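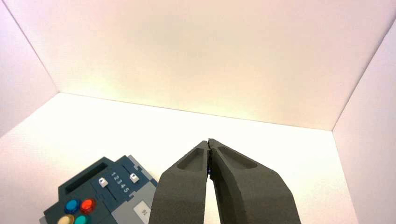 White walls and white floor.

Nemcombe Patient Access Group
Minutes of the December meeting

Opened at 6:10 p.m., ten minutes having gone to the thermostat. Quorum present. Apologies from Larnier, whose delegate sent the same apologies as last time, with the old month still on them.

Minutes of the previous meeting. Approved after "copay" was restored in two places where spellcheck had made it "copy."

Specialty pharmacy delays. Terkby members report that refills of oral cancer drugs now need prior authorization every month, including for patients whose diagnosis is unlikely to have changed its mind. The insurer's fax line was busy. Members were surprised to learn it was still a fax line. Agreed to collect refill dates from anyone willing to share them and write to the plan again. 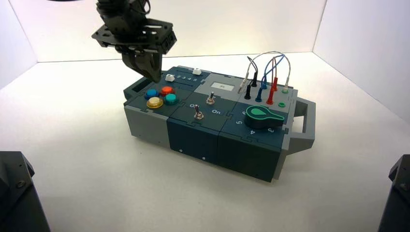

Travel to infusion. The Mota clinic has moved its infusion chairs to the second floor while the elevator is being replaced. The clinic describes this as temporary – so was the parking arrangement. Agreed to ask for a ground-floor room on treatment days, and for a date in writing.

Mailing. The refill guide went to 1,997 addresses. The phone number on the back page belongs to a tire shop, which has been very decent about it. Corrected sheets to go out before the next mailing. Proofreading to be done by someone who did not write the thing.

Budget. Postage over, printing under, coffee unexplained. Accepted as read, or at least as handed out.

Other business. A motion to shorten meetings was discussed for 2 agenda slots and tabled.

Closed at 8:05 p.m. Next meeting in the same room, bring a sweater.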